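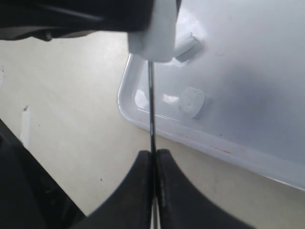 Thin silver rod, white block.

The drawer of parts

January 8, 2025

Every household I have ever lived in has kept a drawer of parts. Ours is the second one down in the kitchen, left of the stove, and it opens about as far as a hand can fit before something inside stands up and jams it. I spent the quiet days after New Year's trying to empty it, and I am writing this month's column instead of finishing.

The parts are what was left in the bag after something was put together. Small hex keys, mainly. Wooden pegs. Plastic caps meant to cover screw heads on furniture that has stood around with its screw heads showing since we carried it in. There is a felt pad the size of a dinner plate that I can't connect to anything we have ever bought, and a bracket wrapped in a note, in my handwriting, that says IMPORTANT.

I asked readers back in August to write in about their own drawers, expecting a handful of replies from people I already know. We got 238. I read them all, some of them twice, because a good many of you write better about shelf pins than I do.

Genalyn Fajardo, over on the east side of the park, sorts hers by room. Each room has a jar, and each jar has a label, and when she moved two years ago the jars rode in the front seat with her. She has used one part in that time, a hinge screw, and says it was a very good afternoon.

Jong-dae Hyun takes the other view. He throws everything out the minute the thing is built, bag and booklet included, and has done so since college. He admits this caught up with him when his Rathjen bookcase had to come apart to get around a stairwell and could not be persuaded back together. It is now two shorter bookcases. He prefers them.

Most of you are somewhere in between, meaning you keep everything and can find nothing. One couple has owned three Trulteo bed frames in a row and kept the spare slat clips from each. The clips from the first don't fit the second, and the clips from the second don't fit the third, and the third came with no clips at all. Another reader keeps her parts in a Brudo cookie tin, and every guest she has ever had has opened it looking for cookies.

Then there is the matter of ordering replacements. I tried it myself last fall, after a shelf in the hall closet let go with a noise that brought the upstairs neighbor down in his socks. The shelf is a Pludora. The company will send you a new support pin if you give them the part number, which is printed on the support pin. Mine had gone down the floor vent. I was on hold for 81 minutes, was told the pin was free, and was charged for the envelope. When it came there were 90 of them in it. I now have pins for every closet on the block, and I'd be glad to hear from you. They are the fat kind with a collar, and they fit a hole a bit wider than a pencil.

A few practical things from the letters, for those who want to do better this year. Tape the spare key to the underside of the thing it belongs to. Write the name of the furniture on the bag while you still remember it. Don't tape anything to the inside of an oven drawer, as one of you did. And if you have the booklet but not the furniture, you may let go of the booklet.

The longest letter came from a retired man who once emptied his late father's workshop and put every loose bit of hardware into coffee cans. He got to 2,655 pieces before his sister made him stop for lunch. He kept the cans. He says he goes out there for a washer now and then, never has the right size, and drives to the hardware store, where they sell them in bags of ten. The other nine go in the can.

Our own drawer is back in the kitchen with most of its contents. The bracket is on the windowsill for now. If anyone recognizes a flat steel L with one round hole and one square one, please write in before I put it back.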